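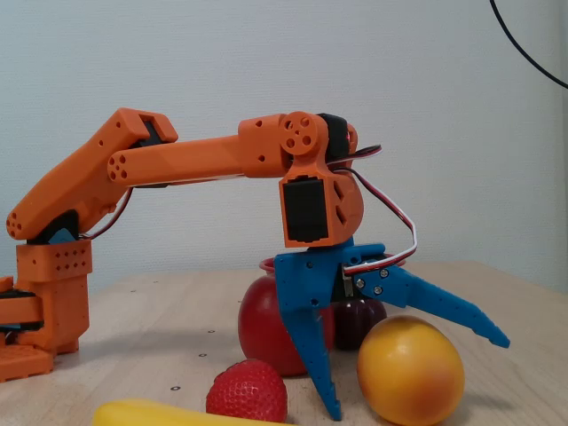
Tabletop arm with two-fingered gripper and artificial fruit, Kinbridge teaching lab.

February
By the Equipment Planning Office, Dranthorpe College

Members of the Equipment Planning Office visited the robotics teaching lab at Kinbridge to gather information for next year's capital request. Dranthorpe intends to open an introductory automation course, and the office was asked to advise on the type of arm to be bought, the number required, and the yearly cost of keeping them in service.

The visit began at 9 a.m. with a short talk on how the lab was set up. Kinbridge had first planned to buy one industrial arm for the whole department. After reviewing class sizes, it chose small 3D-printed arms, placed on ordinary tables. The arm shown to visitors is printed in orange, with a blue gripper and black servo motors at the joints. Students practice picking tasks with artificial fruit of several shapes, including an apple, a plum, a strawberry and a banana. Staff noted that the strawberry and the banana call for quite different approaches from the gripper, and that a set of artificial fruit costs very little to replace.

Kinbridge budgets $669 for each station. The figure covers motors, control board, power supply, printing material and a share of the hand tools. It does not cover the computer, which the lab already owned, nor the staff time needed for assembly. Visitors were advised to cost that time separately, as a first build takes a trained technician the better part of two working days.

Spare parts received a good deal of attention. Gripper fingers are printed in house and kept in a drawer by station number. Servos are ordered from Munasinghe, whose usual delivery time is 45 days, and the lab therefore holds two spares for every arm. Cables wear faster than was first expected – the wrist wiring in particular – and are now listed as a regular supply item.

Bookings and repair records are handled through Gestgate, which the lab also uses for its other equipment. Sessions run for 60 minutes. Dranthorpe's own booking system could do the same work, and no added software purchase is proposed at this stage.

The office was also shown the storage room and the printers. Ventilation in the print room at Kinbridge was improved after the first term, at a cost that had not been planned for. Our building would need a similar review before any printers are ordered.

The office will recommend nine stations for the first year, with spares ordered at the same time as the arms. A request for written quotes will follow once room space has been confirmed.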